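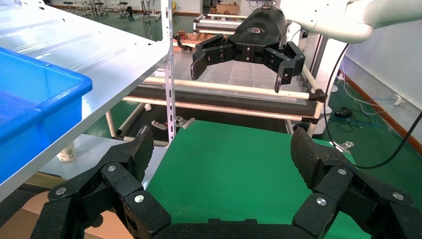

Figure 4. View from the left wrist camera over the green work mat, with the second gripper, open and pointing down, on its white arm.

Search this journal Enter keywords

4.2 Open day at the Clerau site

The April open day gave us our first chance to run the two-arm cell in front of people who had never seen it, and we learned a great deal! Over 89 visitors came through, in 13 groups, and each group watched a full cycle before anyone was invited to take the controls. Kamarul Sinaga led the sessions and let visitors choose the next pick themselves – a small change from our lab protocol that made the questions far better. Of the 49 who tried teleoperation, 11 asked for a second turn. Most wanted to see the wrist view (Figure 4) while they steered, and several told us they judged distance from the fingertips alone.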